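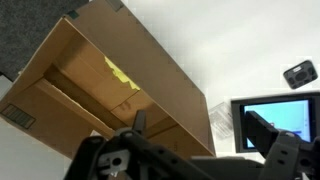
4.2 What people did with the second keyboard

I went into this part of the study pretty sure I knew the answer. We gave thirty people a phone with two on-screen keyboards installed, the stock one and the one we built (we call it Urard), and let them switch whenever they felt like it. My bet was that everybody would try ours for a day, get annoyed, and go back. Svenja Strebel bet the other way, and I owe her lunch.

Most people kept both. They used Urard for long stuff, like emails and notes to themselves, and went back to the stock keyboard for passwords and web addresses. The logging tool picked up 3457 switches over the whole run, far more than we had planned for, and a good chunk of those came in pairs: over to the stock keyboard, one short field, straight back again. I had the script throwing those pairs away as accidents until Ekene Tijani looked at the raw logs and asked why so many accidents happened on login screens. Good question! We put them back in, and all the counts in this section include them.

Figure 3 plots switches per person per day. The thing to look at is the hump in the first week and the flat stretch after it. Five people never settled down at all and kept hopping back and forth until the last day. I talked to each of them on the phone afterward, and their reasons were all over the place. One liked our bigger space bar but hated the way we handle apostrophes. Another typed in two languages, and our second-language support was (I'll say it before a reviewer does) pretty thin back in May, when the build was frozen.

Figure 3. Keyboard switches per person per day, all participants. The thin lines are the five people discussed in the text.

Typing speed is harder to talk about. Everyone got slower at first, which we expected, and it took roughly 7 days before the typical person was back to where they started. After that the gains were small. I'd love to report something dramatic, but the speed numbers bounce around a lot from one day to the next, and people type differently on a bus than they do on the couch. Shinji Imai ran the comparison again with only the evening sessions and got a cleaner line with the same slope, so that's the version we use in the rest of the paper.

Error rates came out a bit better. The layout borrows its wide bottom row from Hoshino, an older thumb keyboard that Renji Kobori worked on, and the bottom row is where we saw the biggest drop in backspacing. The top row didn't change much. The numbers row got worse, and I think that one is on us – we shrank those keys to make room and then didn't test them nearly enough.

One more wrinkle before the interviews. Emiko Kubo noticed that people who turned off the key-press vibration switched keyboards less often. We hadn't set out to look at vibration at all, so I don't want to lean on it too hard, but it shows up in both halves of the group and we come back to it in section 5.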